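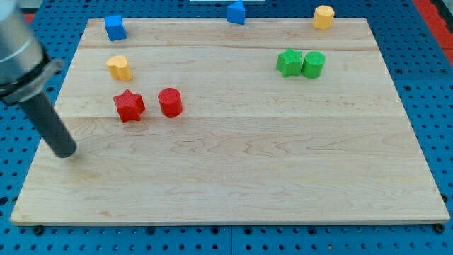
So I finally caved and bought some proper speakers for the desk. I'd been putting up with the ones built into my monitor for ages, and they make everything sound like it's coming out of a biscuit tin (podcasts were bearable, anything with a bass line was hopeless).

I went for the Brivel pair in the end, £169 from the Grilerbridge shop, after dithering for most of December over the bigger Tijani ones. Those were £322, and my friend Marcela has them and swears by them, but they're enormous and I share a wall with a very patient neighbour called Viera. I didn't fancy testing that patience!

First impressions: lovely. Setting up was one cable to the laptop and one between the speakers, and it all just worked, apart from a silly ten minutes where I had the volume turned down in two different places and thought I'd bought a dud. Voices are so much clearer. I put on an old live album I must have heard a hundred times and there's a tambourine on the second track that I'd never noticed, so of course now I can't hear anything else.

Moans? A couple. The power light is bright blue and it stays on all night, so I've stuck a bit of tape over it. The cable joining the two speakers is shorter than I'd like, and a longer one is another £6 plus postage, which feels a bit cheeky. And the Bluetooth grabs my phone every time I walk past with it, so Jarmila rang me last night and came out of the speakers at full blast. Sorry, Viera.

I've still got the old headphones for late evenings. Marcela wants to bring hers round for a side by side, and I've said yes as long as she carries them up the stairs herself.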